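Besville built its name on cloth, and for most of the last century its workers measured their lives by the mill whistle. The Aguirre mill closed its weaving floor years ago. The work itself remained in the district, moving into spare rooms and kitchens, where residents now sew, mend and sell household linen to buyers they seldom meet.
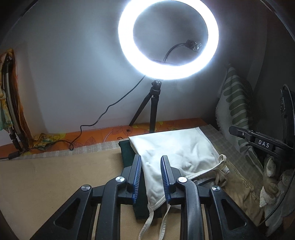 The Tutach Home Trades Program was established to give these residents a fair footing. It registers small makers, publishes a yearly guide to prices and offers short courses in bookkeeping. By July, 741 makers had joined, among them 33 former employees of the mill.

"People here knew how to make things well," says Noelia Calvo, the program's director. "They had never been asked to set a price." 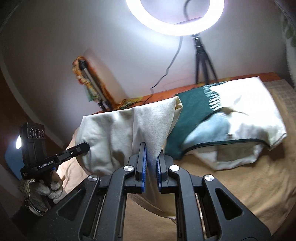
Pricing remains the hardest subject. Pidix, the online marketplace used by many members, displays the lowest offers first, and hand finishing is easily undersold. The program advises members to charge for every hour worked – including the hours spent on packing and letters.
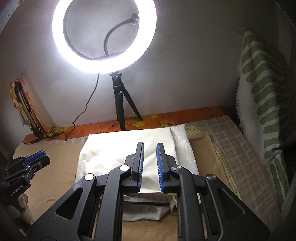 Maite Llorente, who teaches the finishing course, asks her students to slow down before a piece is sold. Faults in pale goods are easy to miss. A cream-white cloth laid flat on a bed, as here, can be checked from hem to hem before it is folded. Her next course will run for three weeks, with evening sessions at the Besville library.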